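The Slowest Sport in Town

At the Nulau robotics club, students spend their Saturdays teaching two arms to pick up toys. It goes about as well as teaching anyone to pick up toys.

By Usa Somboon
Aug 24, 2019

The shouting starts a little after ten in the morning. It is joyful shouting, the kind you hear from a living room during a playoff game, and it comes from a group of college students who have just watched a machine let go of a plastic brick.

Picking the brick up, they explained to me, is old news. They had that by spring break. Letting go is the hard part. A gripper that opens too early drops the thing from a height and it bounces off under a radiator. A gripper that opens too late drags the whole tower over on its way home. In between lies a narrow window of competence, and the Nulau club has been trying to climb through it since March.

I had come expecting combat. My knowledge of student robotics was based on television, where machines with names like professional wrestlers saw each other in half. I asked when the fighting would begin. A sophomore in a bicycle helmet (she had just arrived, she was not expecting trouble) looked at me with real pity and handed me a copy of the rules.

The competition is called the Roromier, and its rule book is longer than my lease. Teams get a pair of arms, a tray, and a pile of toy bricks. The arms must sort the bricks, join some of them, take others apart, and put everything where it belongs. Humans may not touch anything once the clock is running. A perfect round is worth 1000 points, and the club's best score so far is 19.

"We were very happy with 19," the club's president told me. She is a mechanical engineering major with the calm of a person who has read every page of the rule book, including the appendix on adhesive. "The time before that, we got three. And two of those were for showing up with the right paperwork."

A Sport With No Crowd

The club meets in a basement, as clubs of this type must. There is a couch with a spring problem, a whiteboard that says DO NOT ERASE above an entirely blank area, and a coffee maker everyone blames for something. Membership is open to any student, and the mix is odder than I expected. I met two music majors, a nursing student, and a tall young man studying medieval French who writes most of the motion code and would rather discuss the medieval French.

They work in shifts. One pair drives, meaning they guide the arms through a task by hand so that the software has something to imitate. Another pair keeps the log. A third pair, as far as I could tell, eats cereal and offers criticism. Then everyone rotates, and the critics learn humility.

The software is called Pira. It learns from repetition, so the club has given it plenty: 3432 recorded attempts as of the morning I visited, each one entered in the log with a short comment. I spent a happy half hour reading these. "Good." "Good but rude." "Left arm hesitated, then lost its nerve." "Whose sleeve is that." One entry from April says only "no," underlined.

What Pira does with all this is a matter of some debate. In theory it averages out the human wobbles and keeps the intention. In practice it has picked up the wobbles too. One of the music majors has a habit of pausing before she places a brick, a tiny breath like a singer's before an entrance, and after a month of her recordings the arms began doing it as well. The rest of the club voted to train it out of them. She voted against, and sulked, and the pause is still there on alternate tries.

Two Hands, One Opinion Each

With one arm, the students say, the job is merely difficult. You plan a path, you follow it, you miss. With two arms it becomes a marriage. Both want the same patch of air above the table. Each has to hold still at the moment the other needs it to, and neither is any good at waiting.

The club's early answer was to give them turns. Left arm works, right arm parks, and back again. It was safe and it was dreadfully slow, and it made the handoff impossible, because a handoff requires two parties to be in one place at one time and to agree on who is holding the thing. The Roromier gives handoffs their own section in the rules. The club had been skipping that section, in the spirit of students everywhere who start with the questions they like.

Over the summer they stopped skipping it. The nursing student, who has spent long days passing instruments to people who don't look up, pointed out that a good pass has an overlap. For a moment you both have it. The medieval French scholar went home, rewrote the grip timing, and came back on a Monday with bags under his eyes and a version that crushed nothing. The collisions were fewer, too, though the president asked me not to print the old number and I have decided to be a gentle sort of journalist.

I watched a good deal of it that Saturday, leaning in until I was asked to lean out. You get used to the scale of the thing. Everything that matters takes place in a patch of air you could cover with a dinner plate, where the two black grippers come together over the divided tray. A yellow block with a bit of purple to it is a serious matter in there. So is the little tower waiting on the tabletop with its red brick on top, which I came to regard with the tenderness one feels for a bystander.
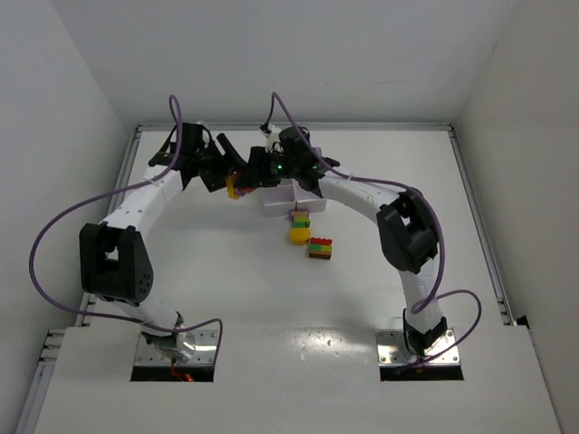

The Sfakianakis Problem

Every club has a rival, and this one has Sfakianakis. It is the name of a team from two counties over, and it is spoken in the basement the way sailors speak of weather. Sfakianakis has matching jackets. Sfakianakis reportedly has a room with windows. At the spring qualifier their arms sorted a full tray while Nulau's were still deciding whether the yellow brick was a brick.

"They were so nice about it," the president said darkly. "They lent us a screwdriver."

The screwdriver has not been returned. It hangs on a nail by the door, and new members are told its story, which gets a bit longer each semester. I heard three versions in one morning. In the most recent, the screwdriver was surrendered after a battle of wits.

What the rivals have, according to the log-keepers, is patience with color. Nulau's arms can find a block well enough at noon and poorly at four, when the light from the stairwell goes orange and the yellows slide toward everything else. The club has argued about lamps. It has argued about curtains. A motion to hold all practice at noon passed easily and then ran into the fact that its members attend classes.

For now they have settled on showing Pira the same bricks at all hours and hoping it takes the hint. The cereal shift has been reassigned to evenings. They are bearing up.

What Counts as Winning

The faculty adviser, a soft-spoken man who visits once a week and fixes the couch, told me he has stopped asking about points. He asks what broke. If the answer is the same as last week, he worries. If it is something new, he goes back upstairs satisfied and files a report that nobody, he suspects, has opened in years.

By that measure it has been a superb summer. In June it was a cable that snagged whenever an arm reached too far back. In July it was a software update that swapped left and right, so that for an entire afternoon each arm performed the other's part with great conviction. The nursing student filmed it and set it to a waltz. It is the most popular thing the club has ever produced, and the only thing my editor has asked to see twice.

Some members will go on to build things for a living. The president has an internship lined up and speaks of it sensibly. Others are here for the company, or the coffee, or because a roommate dragged them down the stairs one night and they saw a machine fail to put a block in a tray and thought, with the terrible confidence of the young, that they could fix that by the weekend. Most have been here a year.

Shortly before lunch they tried a full practice round, on the clock, hands behind backs as the rules require. The room went quiet enough to hear the coffee maker disgrace itself. The arms sorted a brick. They sorted another. There was the pause, the singer's breath, and the music major looked around to be sure that everyone had noticed. Then came the handoff, and both grippers held on, and went on holding, and neither one would let go. It was the politest standoff I have ever seen, and it lasted until the timer rang.

The log-keeper asked how to enter it. There was a discussion. She wrote, "Committed."

The Roromier regional is in the fall, and the club is looking for drivers. No experience is needed, though they would like somebody who can be there at four o'clock, and somebody who owns a lamp.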